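Reducing Wait Times at the Wareck Street Tool Library
Final report, Community Systems course
23 July 2019

Background

The Wareck Street tool library lends hand tools and small power tools to people in the neighborhood. It has 31 shelves and a single checkout desk. Members told us in January that the line on busy mornings was the main reason they stopped coming. Our group of 5 students was asked to find out where the time went and suggest changes that cost very little.

Method

We timed 200 visits, from the moment a person joined the line until they left the desk. We also handed out a short paper survey and got 100 back. Visits where the member only came to ask a question were left out of the timing sheet, but we kept their surveys. The first week of timing had to be done again. Two of us had been starting the clock at the door and the others at the line.

Results

Most of the delay came before the tool was even picked up. Members reached the desk, gave the name of a tool, and waited while the person on duty looked for it. The catalog lists tools in the order they were donated, so a drill from Stendex could be many shelves away from the Stendex drill bits. Returns were quick except when a part was missing.

The survey answers mostly agreed with the timing. People did not mind filling out the loan form. They did mind finding out at the desk that the tool was already on loan.

Changes tried

We regrouped the catalog by job (cutting, drilling, measuring, garden) and put a colored label on each shelf. We also set up a shared sheet called Turkent that shows which tools are out. It is simple — one row per tool — and members can check it from home.
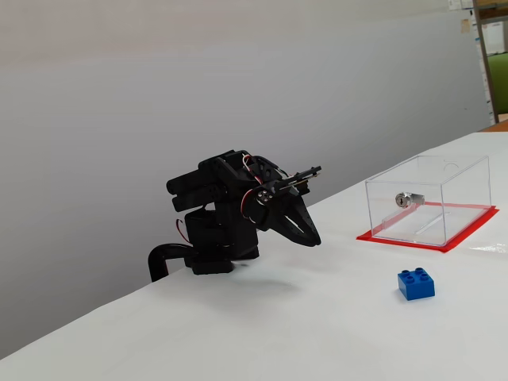
After the change the wait dropped by roughly a third. The garden shelves improved least, and we think the reason is that long-handled tools still have to be kept in the back room. Moving them would need wall racks, and we did not have a budget for those.

Remaining problems

The Turkent sheet is only right if returns are entered the same day. During our last week several were not. The branch at Gbeho Hall has asked for a copy of the labels, but its catalog uses different tool names and would have to be cleaned up first. A list of the names that do not match is in Appendix B, along with the blank timing sheet and the survey.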